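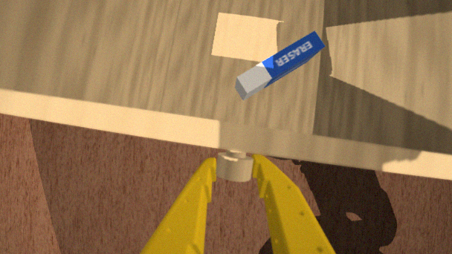 Tabletop Sim Pack, gripper view. Eraser on the table, white cylinder in the yellow fingers.

Milix Tabletop Sim Pack - Club Edition
Item no. 418
By Gallska, for school robotics clubs and student teams

Pick and place practice, all on screen. No arm to buy, no parts to lose. Good for clubs where 12 kids are waiting on one machine.

What you get:
Table scene, wood top, wood floor
Gripper model with 2 yellow fingers
Small objects incl. eraser and knobbed cylinder
200 start layouts, objects moved each time
Scoring sheet for club meets, print it yourself
Teacher notes (short)

Needs: a normal classroom laptop. Newer is better. Runs offline after the first install. Mouse recomended, trackpad is slow going.

Shadows can be switched off in Settings if the laptop struggles - scoring stays the same.

Used at the Szénási student meet in June, pick and place round. Rules from that round are in the folder, edit as you like.

New in this version: save button works mid-run, Sonura controller suport added, left finger no longer sticks at full open. Old save files won't load, sorry.

One license per club, any number of students. Renewals same price. Orders and questions: Lajos Kiss, club desk.

Page updated Jul 14, 2018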